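Bin picking: is 2000 goes at one box worth anything?

Pustora forum > Learning and data > General

gantry_grump
Posted 21st August
Can somebody talk me out of being annoyed? Our place has signed up to the Bellside way of doing things, where you gather a pile of examples of an arm picking things out of a box and then train on the lot. The target is 2000 picks. Fine. But it's one arm, one box, one table, one camera bolted in one spot. The household bits get swapped about, and as far as I can tell that's all the variety there is.

I've been doing ordinary automation long enough to have heard "it'll generalise" a good few times, usually from whoever is selling it. What are we teaching it besides how to empty that particular box? And who checks the examples before they go in? At our place the reply was "the model sorts that out", and I didn't care for it.

wobblejoint
If the box never moves then yes, you're mostly teaching it the box. The objects matter more than you're giving them credit for, though. A shoe and a bar of soap ask for completely different grips. Swap them often and vary how they lie and you do get something that copes with a thing it hasn't met. We saw that with 258 decent picks, never mind 2000.

gantry_grump
Copes how often? And who decided what "a thing it hasn't met" was? If you train on six cups and test on a seventh cup I'm not going to fall off my chair.

wobblejoint
90 per cent on held-out objects. Some of those were cups, yes.

gantry_grump
There we are then.

tin_of_bolts
Both of you are skipping the dull bit, how the picks are gathered. Is somebody driving the arm by hand or is it trying by itself and logging what happens? Very different data. Hand-driven examples are nearly all successes, because people are good at it and quietly redo the bad ones. Then the model gets itself into a mess on the real job and has never seen a mess. Keep the failures. Label them as failures, obviously, but keep them.

gantry_grump
Mixed. Somebody drives for the first part of a batch and then it's let loose. Failures get binned. I asked why and was told they "add noise".

tin_of_bolts
Then I'm on your side, and I wasn't when I started typing.

pallet_mum
Slightly different gripe from me. We used the Cuevas object list, where everyone buys the same sort of stuff so results can be compared between groups. Sounds sensible. Half of it you can't get any more, so people put in whatever's nearest, and then the write-up still says Cuevas objects as if it were the same set. I stopped trusting comparisons after that. If you swap something, write down what you swapped!

wobblejoint
That's a paperwork problem, it doesn't make the method wrong.

pallet_mum
It does if the paperwork is how you know the method works.

lowtorque
Been lurking, might as well join in. Fixed box isn't as daft as it sounds. You hold the box still on purpose so that you can tell whether the objects are what it's struggling with. Move everything at once and when it gets worse you have no idea why. The mistake is stopping there and calling it finished. We did 11 batches with everything clamped in place, then started shifting the box a bit between batches, then changed the box. The score dropped like a stone at the last one and it took a good while to get it back.

gantry_grump
That's the first reply that makes me think better of it and worse of it together. Did anyone above you see the drop, or only the number from before?

lowtorque
I put both in the report. The one from before went on the slide.

braltex_refugee
Ha. Same at Braltex when I was there. Every demo was done on the training table under the training lights. We had a customer ask to turn the box the other way round and the room went very quiet. It still picked some things, to be fair to it, but it kept going for where the corner used to be.

wobblejoint
I don't think anybody here would defend that. You'd want turned boxes in the training set from the start.

braltex_refugee
We asked for them. They would have slowed down the count, so we didn't get them.

lowtorque
Regarding objects, since wobblejoint raised it. Ours were chosen to be awkward in different ways: something soft, something see-through, something with a hole you can hook, something flat that hugs the floor of the box. My worry is the see-through things. People tip one in and tick the box for "transparent", but one tumbler is not much of an education. Same for soft. A cloth doll squashes one way and a sock another, and I wouldn't assume that one teaches you the other.

tin_of_bolts
Agreed about the tumbler. Depth cameras hate them as well, if you're using one.

gantry_grump
Right, I've been back and had a proper look at what goes into a batch with us. It's better than I made out in one way, because the things do differ a lot from one another: a slip-on shoe, a doll, a purple tumbler on its side, a little brush. I'll take back the cup remark as far as our lot goes. I still think throwing away the failures is mad, and I still want the box turned 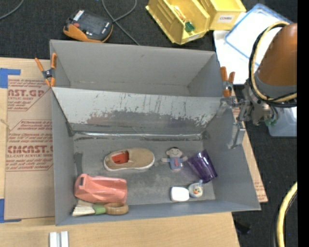

before we get anywhere near 2000. I've asked for the next batch to be done that way with the misses kept in and labelled, and for a written list of the objects too, thanks to pallet_mum. The answer so far is "we'll see". If it's a no I'll be asking what the 2000 is for, as I haven't found anyone who can tell me where that number came from.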